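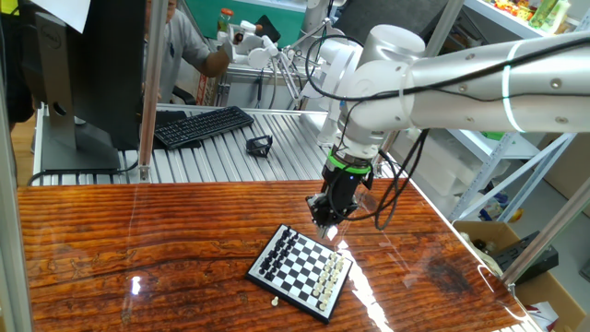
One pawn off the board, and a long way for it to go.

My first job at Vurnard was putting a pawn back. I'd like to say it was more glamorous than that, but that's what I told my mother on the phone, and she asked if they were hiring.

The idea (the lab called it Worneden, after a village one of the founders grew up in) was that you hold the little white arm, you move it, and the big arm copies you. Do that enough times and the big arm's model picks up the habit. My hand, my wrist, my bad posture, all going into the data! We needed 1,429 good runs. When I came on in February we had 773, and I did the math on my lunch break and wished I hadn't.

So every run started the same way. Pawn on the wood. Deep breath. Down.

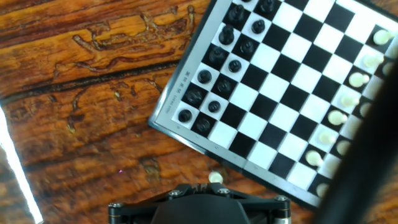
What the wrist gets to see, pawn dead ahead.

The wrist view was the part I fell for. I'd go through those clips in the evening with a bowl of noodles, and after a while I could tell my runs from everybody else's without checking the log. I hesitate, see. I come down fast and then I stop above the pawn, like a person at the edge of a cold pool.

Then one night I ran the trained model by itself, 28 tries in a row, with my hands in my lap. It came down fast. And it stopped, right above the pawn — my stop, the cold pool one — before it closed its fingers.

I played it again. I counted the pause at 17 frames, and then I pulled up one of my own runs and counted that too.

Seventeen.

I should have written it up as a flaw. The whole point of the method was to be quick, and the folks at Zellex who paid for it liked quick. There was a filter for this kind of thing, and all I had to do was check a box and the waiting would be trimmed out of every run I'd ever done.

I sat there with my noodles going cold and my finger on the mouse.

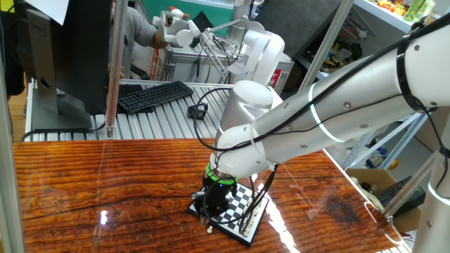 Two: The Box

I didn't check it. Not that night, anyway. I set the pawn back on the wood, turned off the monitor, and went to get my coat.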